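The Drawer of Good Intentions

Posted April 2020 by Xiomara Boateng

We use cookies to make this site work. By reading on you agree to this. [Accept] [Settings]

I have been home long enough to open the drawer. You have one too. Mine is the second one down in the kitchen, and it sticks, so for years I've been able to tell myself it was locked.

Inside were 37 keys. I live in a one-bedroom apartment with a single door. One of the keys says Kolance on it, and I have never owned, rented or broken into anything by that name. There was also the warranty for a Gravex toaster that died in my last apartment, good for 4,000 slices or two years. I would love to know who was supposed to keep the tally.

My plan was to sort everything into keep, toss and give away. By lunch I had one pile, called "hmm," and it had spread to the stove.

So I called Dewanti Pattinasarany, who once moved across the country with two suitcases and a rice cooker. She told me to put back only what I could name a use for, out loud, to her, on the phone. Try defending a bag of 460 twist ties to a woman like that. I said they were for bread. She asked how much bread. I said you never know, and she let that sit there on the line until I put the bag in the trash.

The batteries were worse. I can't tell a dead one from a live one, so I've been storing them all together, like a nursing home with a few teenagers in it. She made me test every one in the flashlight. The flashlight turned out to be broken.

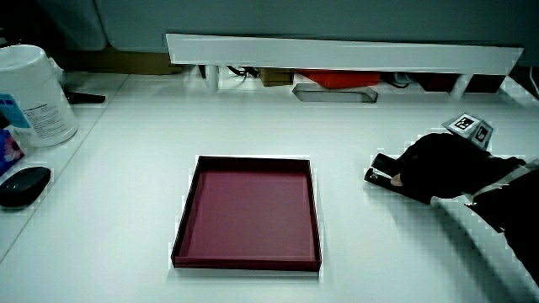

What she did let me keep was the tape measure, the good scissors, a candle, and the takeout menu from Skusska, which closed last October but had the best dumplings in the neighborhood, and I'm allowed to grieve. The keys went into a coffee can. I know that's just a drawer with a lid. She doesn't read this blog, so we're fine.

The drawer still sticks, by the way. I rubbed the runners with the candle like my aunt used to do and now it sticks and smells of vanilla. Next up is the hall closet, once I find the light bulb for it, which I'm fairly sure was in the drawer.

Recent posts
My Sourdough Has Stopped Returning My Calls
750 Pieces, Mostly Sky: A Puzzle Diary
Cutting My Own Bangs, Part Two
Letter to the Upstairs Treadmill

Get new posts by email. Unsubscribe whenever you like.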